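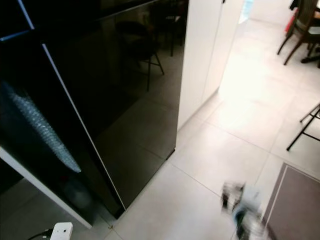 Moving day for the Lendcombe office

The lease on the Kang Street building ends on March 27, 2021, and all 17 desks will go to the new rooms on Tilosberg Road before then. The movers have been booked and the new landlord has given us keys. Most of the packing is already done, but a few things still need to be settled.

Boxes are in the hallway by the mail slots. Please write your last name and your new room number on two sides of each box, not on the lid. Plants and anything made of glass should go over in your own car. The movers will not take them, and our insurance does not cover them.

The old paper files were sorted in February. We kept 66 folders and sent the rest to be shredded. If you think a folder of yours was on the wrong list, tell Hye-jin Song this week - the shredding company holds everything for a short time before it is destroyed.

Phone numbers stay the same. The phones will be off for one afternoon while the lines are switched, and callers will hear a message asking them to try again the next morning. Please warn anyone who is likely to call you that day.

Before you unplug anything at your desk, put a strip of tape on each end of the cord and write what it belongs to. Cords without tape will go into one shared box.

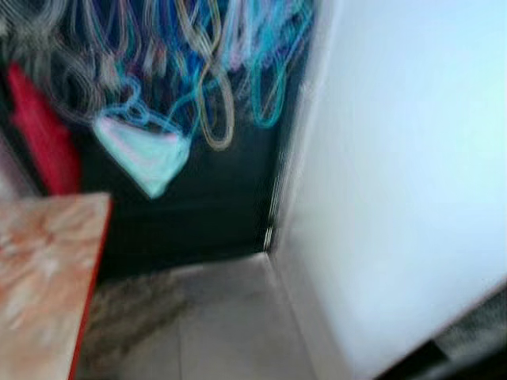

Parking and the bus

The new building has fewer parking spaces than the old one. Spaces are first come, first served, apart from two by the side door that are kept for visitors. The 178 bus stops across the road, next to the Wasura bakery, and runs until early evening. Monthly passes can be paid for through payroll as before. The form is the same one we used last year, and it needs to be signed again even if your route has not changed.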